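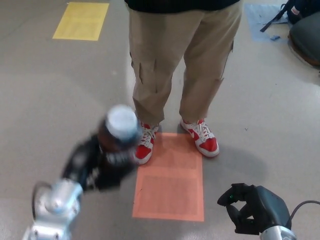
Cargo pants and red-and-white sneakers.

The owner of the indoor range at Irstead has been up since five and has maybe twenty minutes before the league shooters want their lanes. So we talk fast, standing, next to the coffee.

First thing I ask is why new shooters plateau. No pause at all. "Trigger. They yank it. Everybody wants to talk sights and grips and it's the trigger."

The fix is dry fire — unloaded gun, ammo in another room, a safe backstop, same spot on the wall every night. Eight minutes. Not an hour. "An hour and you're practicing being tired," the owner says, and goes off to answer the phone.

Back again. Where were we. Dry fire.

"Check the chamber. Then check it again. Look and feel. I don't care if you checked it before dinner." When the session's done, it's done, gun put away, no one last press after the ammo comes back in. That part gets repeated to me twice.

The range opened in August with 73 members on the books. Nearly 1479 now, most of them people who had never held a pistol. The intro class runs on Zedbridge .22s because they're cheap to feed and don't kick. Does starting small create bad habits? "No. Flinch is the bad habit. You learn flinch from too much gun on day one."

I bring up the Griketti timer everyone seems to be carrying. A shrug. "Fine tool. Too early for most of them. They hear the beep and forget what they know." The advice is to leave it in the bag untill you can put five rounds on a small plate with no clock running, then bring it out.

And follow-through? "Hold the trigger back, find the sights again, then let it reset. People drop the gun to look at the hole. The hole isn't going anywhere."

Costs come up last. Range fees went up this winter, and there were complaints. "Targets, filters, lead cleanup. The filters alone, I could cry." No more increases planned this year, I'm told, but it wasn't a promise either.

Somone knocks on the glass. League's here. Ear protection on, and the owner is already halfway down to lane one, still talking.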